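Stadtbücherei Fletel
Zwischenbericht zum Vorhaben »Zweigstelle Drirnska – Bestand und Öffnungszeiten«
Zuwendungsgeber: Larkari-Stiftung
Berichtsstand: 22. Juni 2025
Verantwortlich: Duygu Çetinkaya (Projektleitung), Attila Dudás (Bestand und Katalog)

1. Gegenstand der Förderung

Gefördert werden die Neuordnung des Sachbuchbestandes der Zweigstelle Drirnska, die Überführung der Zettelnachweise in den gemeinsamen Katalog der Stadtbücherei Fletel sowie die Erprobung erweiterter Öffnungszeiten. Der vorliegende Bericht schließt an den Erstbericht an und behandelt den zweiten Förderabschnitt. Änderungen gegenüber dem bewilligten Arbeitsplan sind in Abschnitt 4 dargestellt.

2. Stand der Arbeiten am Bestand

Die Sichtung der Sachgruppen Geschichte, Landeskunde, Naturwissenschaften und Haushalt ist abgeschlossen. Insgesamt wurden 1454 Bände am Regal geprüft und mit den vorhandenen Nachweisen abgeglichen. Davon waren 696 bislang nur über den Zettelkatalog auffindbar; sie sind inzwischen vollständig erfasst und können von allen Standorten aus vorgemerkt werden. Die Sachgruppen Recht und Musik stehen noch aus.

Die Erfassung der landeskundlichen Titel erwies sich als aufwendiger als geplant. Bei zahlreichen älteren Heften fehlen Erscheinungsjahr und Verlag, zum Teil auch das Titelblatt. Herr Dudás hat für diese Fälle ein vereinfachtes Aufnahmeschema erstellt, das mit der Zentrale abgestimmt ist und seit April angewendet wird. Eine Nacherschließung bleibt möglich, ist im Rahmen der Förderung aber nicht vorgesehen.

Stark beschädigte Bände wurden ausgesondert, sofern ein zweites Exemplar in der Zentrale vorhanden ist. Einzelstücke mit örtlichem Bezug verbleiben in Drirnska und wurden in säurefreie Mappen gelegt. Über die Abgabe der Dubletten an das Stadtarchiv wird noch verhandelt; strittig ist derzeit allein die Übernahme der Transportkosten.

3. Öffnungszeiten und Nutzung

Die Zweigstelle öffnet seit Beginn des Förderabschnitts an zwei Abenden bis 20 Uhr. Die Abendstunden werden vor allem von Berufstätigen und von Schülerinnen und Schülern der oberen Klassen angenommen. Der Vormittag, an dem zum Ausgleich geschlossen bleibt, wurde von einigen Familien vermisst. Zwei schriftliche Beschwerden liegen vor und wurden beantwortet. Die Projektleitung prüft, ob der Schließvormittag auf einen anderen Wochentag verlegt werden kann, ohne den Dienstplan der Zentrale zu berühren.

Die Vorleserunde für Vorschulkinder wird unverändert fortgeführt. Eine zweite Runde in türkischer Sprache ist vorbereitet und soll nach den Sommerferien beginnen. Die dafür benötigten Bilderbücher sind bestellt, die Lieferung steht zum Teil noch aus.

4. Abweichungen vom Arbeitsplan

Die Lieferung der Regale durch die Firma Ellwood erfolgte fünf Wochen nach dem vereinbarten Termin. Die Umstellung der Sachgruppen musste deshalb in zwei Schritten vorgenommen werden, wodurch zusätzlicher Personalaufwand entstand. Ein Nachlass wurde schriftlich zugesagt – die berichtigte Rechnung liegt noch nicht vor.

Nicht ausgeführt wurde bisher die neue Beschriftung der Regalstirnseiten. Das erste Angebot überschritt den Ansatz erheblich, zwei Vergleichsangebote sind angefordert.

5. Mittelverwendung

Die Ausgaben bewegen sich im Rahmen des bewilligten Finanzplans. Aus dem Ansatz für Fremdleistungen wurden mit Zustimmung der Stiftung 2000 Euro in den Ansatz für Ausstattung umgewidmet. Der Betrag dient der Anschaffung von Leseleuchten und eines höhenverstellbaren Auskunftsplatzes. Der zahlenmäßige Nachweis nebst Belegliste wird gesondert übersandt.

6. Ausblick

Bis zum Ende der Laufzeit sollen die verbleibenden Sachgruppen erfasst, die Beschriftung vergeben und die Abendöffnung ausgewertet werden. Für die Auswertung ist ein kurzer Fragebogen vorgesehen, der an der Theke ausliegt und auch ohne Bibliotheksausweis ausgefüllt werden kann. Die Projektleitung bittet um Mitteilung, ob die Stiftung eigene Fragen aufnehmen möchte.
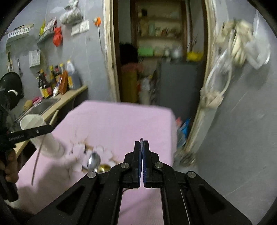 Der Lesebereich der Zweigstelle verfügt nunmehr über 30 Sitzplätze, sodass Schulklassen künftig ungeteilt empfangen werden können. Die vorhandenen Tische werden weiter genutzt, eine Neuanschaffung wurde mit Rücksicht auf den Finanzplan nicht beantragt. Als Tischdecke wird ein blassrosa Tuch verwendet; ob es bei diesem Farbton bleibt, soll zusammen mit der Farbe der Regalbeschriftung entschieden werden. Die Kosten für Decken und Reinigung trägt die Stadtbücherei aus eigenen Mitteln, sie sind in der Belegliste nicht enthalten.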